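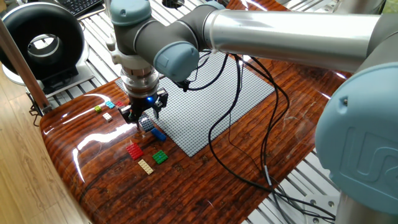

Florin Dumitrescu

I finished my rewatch of Havunora last night and I have to talk about it somewhere, because my wife has asked me to stop bringing it up at dinner. So you get it!

If you missed it the first time around (most people did), Havunora is the two-season sci-fi mystery about a mountain town where every radio picks up the same broadcast at 2 in the morning. A woman reads out names. Some of the names belong to people who live in town, and some belong to people who haven't been born yet. That's the pilot, and if that doesn't hook you I don't know what will.

I first watched it on a tiny TV in a rented room, with the sound turned down so I wouldn't wake the guy next door. I remembered it as spooky and slow. What I had completely forgotten is how funny it is! Sheriff Kurnton gets maybe four lines an episode in the first season and every one of them is gold. The bit where he tries to return the haunted radio to the store, and the clerk wants to see a receipt, had me laughing so hard I had to pause it.

The episode everyone talks about is "The Long Wave," and yes, it's great, the last ten minutes still gave me goosebumps. But my favorite this time was "Herkora," from the middle of season one, the one that takes place almost entirely inside the weather station. Two actors, one room, a storm outside, and a tape machine that keeps playing back things they haven't said yet. They must have spent all their money on the episode before it, and I'm so glad they did. You can hear the wind the whole way through. When the tape finally plays the line about the door (if you know, you know), I got up and checked my own door. At my age!

Season two is shakier, I'll admit that. The school bus storyline goes on for three episodes and I still couldn't tell you what the driver wanted. They also replaced the theme music with a new version that has drums in it, and I skipped it every single time. But then you get Dr. Mihăilă, who shows up in episode four with her suitcase full of dead batteries and takes over the whole show. She's wonderful. She believes everything and she's scared of nothing, and her scenes with Kurnton feel like they wandered in from a much bigger series. I would have watched 20 more episodes of those two driving around in that awful green van arguing about antennas.

And then the number. I kept a notebook this time (I know, I know) and 643 is all over the place. It's the motel room, obviously, but it's also the frequency written on the chalkboard in the pilot, the last part of the license plate on the van, and the page the librarian has torn out. I went through the old fan pages on Saturday and most of them only list the motel and the plate. If anyone spotted it in "The Lighthouse Keeper's Brother," please tell me, I went through that one twice and came up with nothing.

About the ending. I used to be in the camp that hated it. I thought they ran out of time and just turned the radio off. Watching it again, with the whole thing fresh in my head, I think the voice reading the names in the final shot is the little girl from the bakery, grown up. Listen to how she says "Thursday." She says it exactly the same way in episode two! I played them back to back and got very excited and had no one to tell, it was past midnight.

Next up is the TV movie they made afterward, which I've never seen and have heard only terrible things about. I can't wait.

Share this post: 15 shares

2 comments

Emanuel Căpraru
The bakery girl!! I've been saying this for years and my brother thinks I'm nuts. Also 643 is on the crate in the boathouse, you have to look fast, right before the lamp goes out. I'm with you on the drums.

batterysuitcase
The TV movie is as bad as you've heard but Mihăilă is in it for one scene and she's the best part. Skip the first half hour.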